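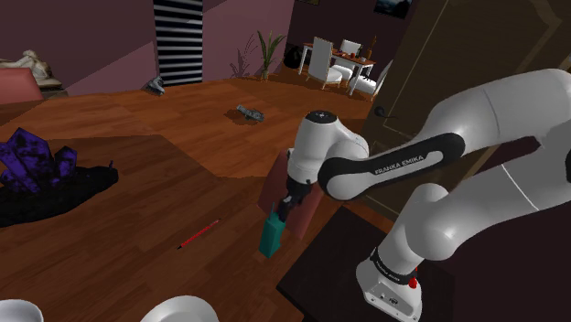 Plorkmont Woodworking Club: Finishing Section
Members' board > Tabletops > Oil or film finish for a table in daily use

radialcut
Posts: 666

Starting a separate thread because the one on end grain sealing went off topic.

The table is a glued-up oak top, breadboard ends, used for meals and for homework. Current finish is two coats of Ukon hardwax oil put on in February. Gray marks have shown up near one end where glasses get set down. I sanded a small patch and the mark went deeper than I expected. Options as I see them:

1. Strip, bleach the marks with oxalic acid, recoat with Ukon, accept yearly upkeep.
2. Strip, bleach, seal with shellac, then Undar wiping varnish.

I am leaning toward 2. Looking for people who have switched from one to the other on the same top.

flatsawn_pete
Gray in oak is usually iron plus tannin plus water. What did you use between coats? If it was steel wool, there's your iron.

radialcut
Steel wool before the second coat, yes. Vacuumed and wiped with a dry cloth.

flatsawn_pete
Then I'd blame the wool before I blamed the oil. Fibers stay in open pores and a vacuum won't pull them all. Use a synthetic pad next time. The oxalic acid will clear the stain either way, but rinse it properly and wear a mask when you sand afterward. The dried crystals are nasty.

E. Dönmez
Agree on the wool, disagree that the finish is off the hook. Two coats of hardwax oil on a dining surface is thin protection. Water got down to the iron somehow. I keep a test board going in my shop with a strip of each finish and a wet glass left on overnight. The oil strip marks every time in the first month. Undar doesn't, provided it has had its full cure.

radialcut
What do you call full cure? The can says 7 days.

E. Dönmez
The can is optimistic. I leave it three weeks before anything hot or wet goes on. At low temperatures, longer. You can feel it with a fingernail on an offcut finished the same day.

quartersawn
Counterpoint from someone who repairs other people's tables. A wiping varnish fails in one place and then you refinish the whole top. Oil fails in one place and you fix that place in an evening. For a homework table I'd take the one that can be spot repaired.

What was your final grit? People go too fine before oil and then wonder why nothing soaks in. I stop at 150 on oak.

radialcut
Final grit was 300. Khurana only had that or very coarse in the disc size I use.

quartersawn
That's too fine for hardwax oil on oak. It burnished the surface and the oil sat on top. I'd redo it at 150 with the same product before changing systems. 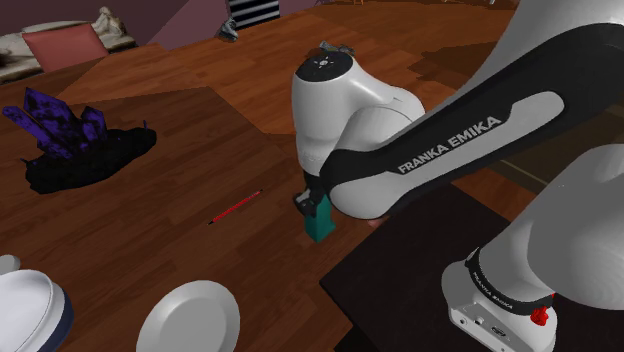

Eylül Dönmez replied that grit alone would not explain a mark going that deep, and asked for the moisture content of the top and the humidity in the room. She also wanted to know whether the underside had been finished.

radialcut
Room is at 33 percent by the meter on the wall. No pin meter here, so I can't give you moisture content. Underside got one coat of the same oil.

E. Dönmez
One coat under and two on top is close enough. Dry room, so check that the breadboard ends can still move before you strip anything. If they're pinned in slotted holes, fine. If someone glued them full width, you'll have a crack to deal with and the finish question can wait.

radialcut
Slotted, glued at the center only.

flatsawn_pete
Then you're clear to start. Do the bleach on the whole top, not just the marks, or you'll get pale patches.

quartersawn
And skip the shellac if you go back to oil. It will block it.

radialcut
Noted. Plan is to bleach the full top, sand to 150, then put Ukon on one offcut and shellac plus Undar on another. Both get the wet glass overnight after three weeks. I'll post the results here and pick from that.

quartersawn
Put a scratch in each one as well and try to repair it.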